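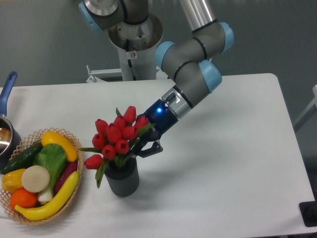

Can a machine do the housework yet?
Some of it, slowly, and with a person standing near.

Thu 9 November
By Farhad Jafarzadeh

FELLHAM – A research workshop in Fellham has published the results of a long test in which robot arms were given small jobs from the home and the shop. The workshop, which is called Semine, says that its machines finished most of the easy tasks but still have trouble with soft things, thin things and anything that was moved a little since the last time.

The test began in August. In total the arms made 2,229 attempts at tasks such as putting flowers in a vase, placing vegetables in a basket, moving a pan from one side of a table to the other, folding a tea towel and filling a shelf with small boxes. An attempt was counted as good only if nothing fell, nothing broke and no person had to touch the machine.

The boxes went best. Of 700 attempts to fill a shelf, only 7 failed, and most of those failures came on one morning when the shelf had been put back in the wrong place. The tea towel was the worst. The arms tried it 197 times and the report says that "fewer than half of the results would be accepted by a patient person."

Flowers were somewhere between the two. A stem bends when it is held, and the leaves hide the place where the fingers should close. Semine says that the arms learned to take a bunch low, near the top of the vase, and that this was safer for the flowers than taking them higher. Pulling a single stem out of a bunch was not part of the test. The team wanted to include it but could not agree on what a good result would be.

The cost was not included in the report. When I asked, I was told that an arm of this type is still much too expensive for a family, and that the price of the arm is only one part. It must also be fixed to something heavy, it needs space on all sides, and someone must check the settings when the light in the room changes.

For shops the situation is a little different. Yau, a small chain of grocery stores with its main branch in Trikcombe, sent two of its employees to watch the tests for a week. The company is interested in help with the early morning hours, when shelves must be filled before the doors open. It does not plan to buy anything this winter. A manager there told me that her people fill a shelf three times faster than the arm did, and while they do it they also notice that a box is damaged or that the date is too old. The arm put damaged boxes on the shelf with the same care as the good ones.

She would still like to have one for the nights. "At four in the morning I don't need it to be fast," she said. "I need it to come to work."

Speed is a weak point that Semine does not hide. A person was asked to do the same tasks for comparison, and was quicker in every one of them. The arms are kept slow on purpose when people are near, and the team believes that they could safely go faster in a closed room. But a kitchen is not a closed room, and children and pets were not part of this test at all.

There is also the question of what happens between the tasks. Every attempt in the report starts with the objects already on the table. A person did that work, and a person put everything back afterwards – for the tea towels this took longer than the folding. The report mentions it in one short paragraph near the end. I think it deserves more space, because in my own home the collecting and the carrying is the bigger part of the job.

The next round will start in the spring and will add wet dishes, glass jars with lids and bread, which is easy to press flat. Semine also wants to let the arms work with objects they have not met before, chosen each morning by someone outside the team. Yau has offered to send the groceries from its Trikcombe store.

The full report can be read at the Semine office in Fellham on weekdays. A shorter version will be printed for visitors next month.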